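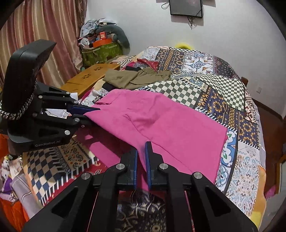
Slide 1. Two handheld grippers holding a pink garment on a bed.

Speaker notes, October 19, 2026. Talk for the laundry and housekeeping leads. Keep it to the half hour and leave the questions for the end, there will be plenty.

Leave slide 1 up while people find seats. Don't talk over it. Then ask who in the room has folded for a living. Wait for hands. I did it for 8 years at Ladow and I still fold my own shirts the Ladow way.

Start with the pitch as we all heard it in February. Zudlow came in and said folding robots would take the dull part of the job and leave the good part. I wrote down the words "the good part" and put a question mark next to them. Say that slowly.

What I want people to take from the picture: somebody has to show the machine how. A robot that folds learned from people folding with tools like these in their hands. Look at the blue pads, then look at your own fingers. With fingers you feel where the collar is before you see it. With jaws you pinch and check. So the skill being taught is already a thinner version of the skill you have, and I have yet to hear a vendor bring that up on their own.

Point out the bed. There's a checkerboard print, flowers, paisley, other clothes lying close by. I like that, and I'll give them credit for it. It's a lot closer to a real bedroom than the white table in the sales video. But ask what our rooms look like by Thursday, with a fitted sheet balled up inside a duvet cover and a sock in there somewhere.

PAUSE. Water.

Part two, what changed at Pichon. Careful here, I only know what Bernadette Ferrand told me and what I saw on my one visit. She runs the finishing room. They put in 2 folding stations. Before that, six people stood at one long table and talked all shift. Now four of them stand apart and feed the stations, and two fix what comes out wrong. Same headcount so far. She was clear about the "so far."

Read her line as she wrote it: "My people used to finish a shirt. Now they start it and somebody else apologizes for it."

Things she listed, go through them quickly:
- The station sets the pace. You can't slow down for ten minutes and catch up after lunch.
- New hires never learn the full fold, so when a station is down they're stuck.
- Shoulders are better. Two people said so without being asked. Don't skip this one just because it doesn't help my case.
- The fixing job is harder than the old job and pays the same.

Part three, the number. The trial sheet at Lanby says 200 pieces a shift with 50 sent back for a refold. Put it on the board by hand. Let them do the math, it's one in four. Then ask who did the refolds and whose hours those were charged to. On the Lanby sheet they're under "general duties." That is how a machine gets to look cheaper than it is.

Hye-jin Koo will probably push back on this from the second row. She thinks the refold rate will drop, and she knows the equipment better than I do. Let her make the point. My answer is that it may well drop, and we should sign for it when it has.

If someone asks about teaching work (there are people who would rather run the grippers than fold all day, fair enough): ask for the rate in writing, ask how long the work lasts, and ask what happens to you when the teaching is done. Also ask who keeps the recordings. I don't have a good answer on that last one and should say so.

What to ask for before any station goes on our floor:
A trial on our own linen, with our own mess.
Refolds logged as refolds.
The fixing job graded and paid as its own job.
Everyone still gets trained on the full hand fold.

Go back to slide 1 for questions. Sign-up sheet for the Pichon visit is by the door, Bernadette can take eight of us.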